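Open day at Parnis: questions we keep getting

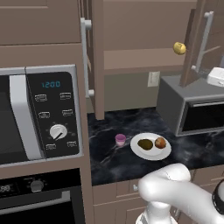 Page last changed: March

What is being demonstrated?
A robot arm working in a simulated kitchen. It gets told to do small jobs with food and dishes, and you watch it try on a big screen. The kitchen has cupboards, a countertop, an oven and microwaves, and none of it exists outside the computer.

So there's no real robot?
Not at this open day. If you're coming to Atstead hoping to see metal move, save yourself the drive. We asked for that to be put on the poster and it wasn't.

Why should anyone be impressed by a simulation?
Fair question, and I put it to Tarmo Sakalauskas, who runs the demo. His answer is that you can run 3,000 attempts without breaking a plate. Mine is that a plate you can't break doesn't tell you much about plates. Things in there can also end up where they shouldn't. Look for the lemon-like yellow thing hanging in the air by the open cupboard.

Does it work?
Depends who's counting. The handout says 264 tasks. It doesn't say how many were finished, or how many tries each one took. Ask at the desk. Eglė Lapiņa has promised to have the failure numbers on hand, and if she doesn't, please email us and say so.

Can I choose what the robot does?
Sort of. You pick from a list of 32 jobs. You can't make up your own, which to my mind is the part worth testing. Helju Sepp will take suggestions on paper for next time.

Will it be cooking my dinner soon?
No. Anyone at the event who gives you a year is guessing.

Who pays for this?
Parnis, with some money from Brunditz. Brunditz would like to sell kitchen robots one day, so keep that in mind during the talk.

Is it okay for kids?
Yes, though there's a fair bit of waiting between runs. Under 12s need an adult with them.

How long does it take?
Each session has 4 runs and then questions. The first starts at 10:30 am. Stay for the questions, they're better than the talk.

Where do I park?
Behind the Šimkus building. The front lot is permit only and they do ticket.

Can I film the screen?
Yes. Please film the misses as well.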